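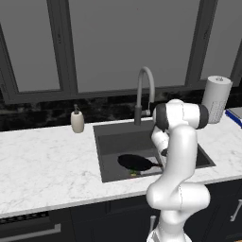
Stukari Sink Tasks: rendered kitchen episodes for manipulation policies

Version 2. Built with the Lernex task generator. All data is simulated.

Contents

2,000 episodes over 100 kitchen layouts. Each episode stores joint states, gripper width, end-effector pose, a language instruction, and RGB from fixed and wrist views. Control runs at 5 Hz.

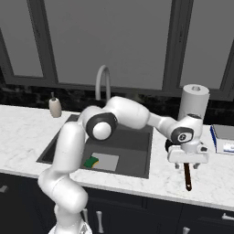 Maintained by Maksym Skoryk and Ostap Sirko, Rornville

Loading

pip install stukari
stukari fetch --split train
stukari replay --episode 12 --views all

Replay needs the Karamanlidis renderer. Without it, the loader returns stored images only.

Observations

Wrist images are saved before resizing. Poses are in the robot base frame, quaternions in xyzw order. Version 1 used wxyz; convert old checkpoints' normalization stats before you mix the two.
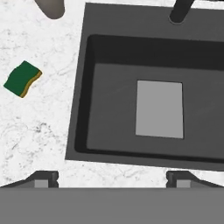 Gripper width is the commanded value, in meters. Measured width is a separate key, grip_meas, and is missing from episodes generated before June.

Known issues

Marble and stone textures repeat across layouts. Split by layout ID, never by episode.

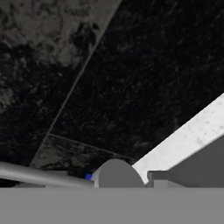 Wrist view, dark speckled surface behind the gripper body.

License: see LICENSE.txt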